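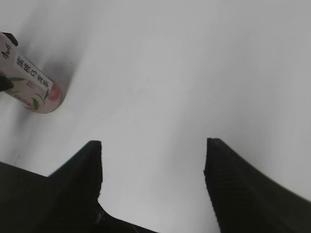 Figura 23.1. Recipiente de bebida em tons de rosa e branco.

Capítulo 23
A embalagem e a sua forma

Neste capítulo estudamos os recipientes de bebida que usamos todos os dias. Começamos pela tampa, que é a parte mais pequena.

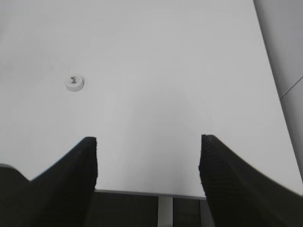 Uma tampa de rosca deve fechar bem e abrir sem esforço. As estrias laterais ajudam a mão.
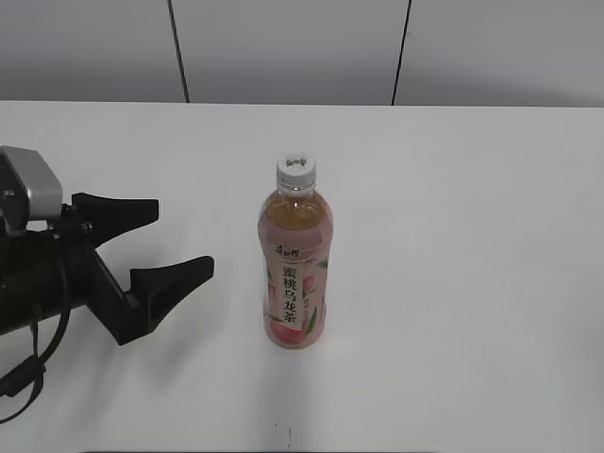

Depois vem o corpo. O ombro arredondado conduz o líquido ao gargalo, e o rótulo ocupa a zona mais larga. 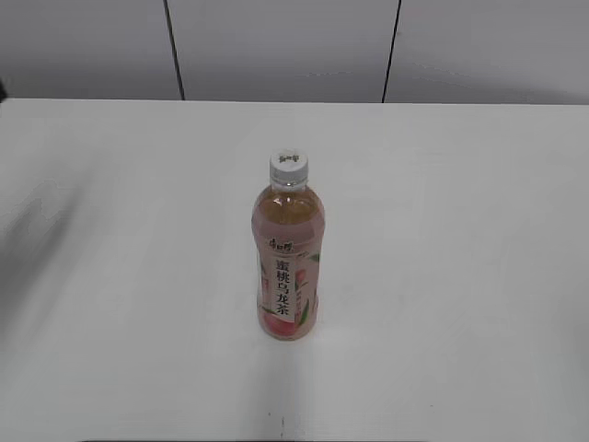
Figura 23.2. Garrafa de chá oolong de pêssego, com rótulo cor-de-rosa pálido.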